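Storage and Reach in a Small Shared Kitchen
Project report, Fistetmont Residence Study
Submitted by Malathi Warrier

2. Method

The study considered how everyday items are kept on a single kitchen surface. Residents completed 14 short questionnaires in June, and the countertop was then arranged according to their answers. Mugs were assigned to a wooden mug tree, plates were either laid flat or stood in a wooden rack, and fresh produce was kept in a woven basket. The toaster oven remained at the back left.

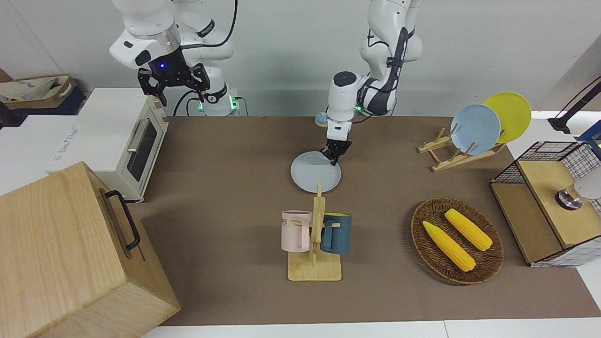
Hanging storage was preferred by 71 percent of respondents, who stated that a mug on a peg was easier to take than one in a stack. Opinion on plates was divided. Five respondents asked for an upright rack, which the project budget allowed.

3. Limitations

The layout was planned for one kitchen only. Residents of the Grisura building were not consulted, and their counters are 14 inches shorter. A second round of questionnaires is planned there.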